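Nerve blocks and pain pumps after shoulder surgery: your questions
Salameh Patient Desk

We get a lot of mail from people who were handed a glossy leaflet the week before a rotator cuff repair. Our answers are plainer than the leaflets.
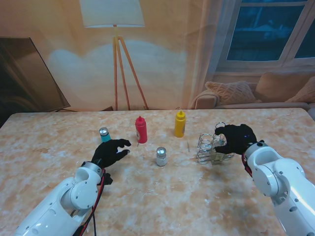
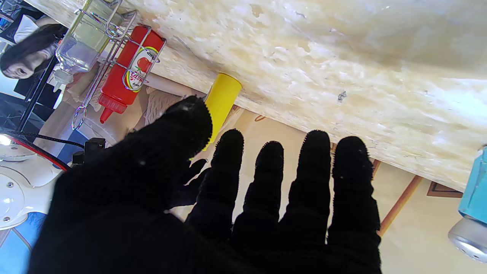
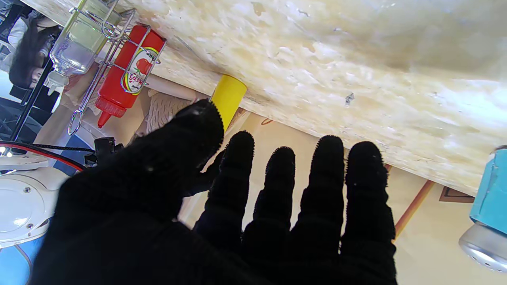 Photos: Wissam Nasrallah / Cunon

Will a nerve block mean I feel no pain?
For a while, probably. A single shot near the nerves above the collarbone can numb the arm for up to 24 hours. Then it wears off, often in the middle of the night, and the leaflets tend to skip that part. Ask your team when to take the first pill. "When it starts hurting" is a poor answer.

Is the take-home pump better than one shot?
It can stretch out the numbness. It also comes with a thin tube that can slip, leak or clog, and you're the one looking after it at home. If the clinic suggests one, ask who picks up the phone at 3 a.m.

Jitarero says its pump users need fewer opioids. True?
Maybe. The handout we were sent cites 546 patients, which sounds like plenty until you look for the comparison group. We couldn't find one. People who agree to a pump may differ from people who turn it down. We wrote to ask and are still waiting.

What about the Vukgate survey?
It had 881 replies and a high satisfaction score. Satisfaction is worth knowing, but it tells you how people felt about their care - the nurse, the parking, the wait. It doesn't tell you how much they hurt on day two.

Can I go without opioids completely?
Some people do, with ice, acetaminophen and an anti-inflammatory if their kidneys and stomach allow it. Be wary of any clinic that promises it to 100 percent of patients. Having a few tablets in the house and not using them is no failure.

My breathing felt odd after the block. Is that normal?
Blocks near the neck can weaken the muscle under one lung for some hours. Many people barely notice. If you have lung disease or sleep apnea, bring it up before surgery. If you're struggling for air at home, call 911.

Who writes these answers?
Walid Saab drafts them and a retired anesthesia nurse marks them up. We take no money from pump makers. Your own surgeon knows your shoulder and we don't, so take your questions there too - written down, or you'll forget half of them.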